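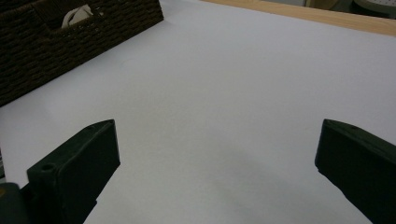 *Figure 7. Jaws open over the paper work surface, basket at upper left.*

## 4.3 Preparing the work surface for a hand-held gripper session

This section applies to the Pidon hand-held gripper used at Druten stations. Complete it before each session and after any change of surface.

1. Clear the table and wipe it down.
2. Spread one sheet of matte white paper on the tabletop. Smooth out folds and raised corners.
3. Place the basket on the paper. Leave an open area at least 25 cm wide in front of it.
4. Open the jaws fully. Check that both fingers are seated and that no screw stands above the plastic.
5. Hold the gripper over the open area and look at the live view. Both fingertips must be visible.
6. Check the light. A soft shadow between the fingers is acceptable — a hard-edged shadow is not. Move the lamp if needed.
7. Close and open the jaws once without touching the paper. Enter the result in the Nambiar log.

**Note:** Cloth or tissue may stay in the basket if the task sheet lists it. Record it as part of the starting layout.

**Caution:** Keep your free hand away from the jaws during step 7.

**Caution:** Do not tape the paper over the table edge. A sleeve can catch the overhang and shift the layout.

Replace the sheet if it is torn or marked. For finger replacement, see section 4.5.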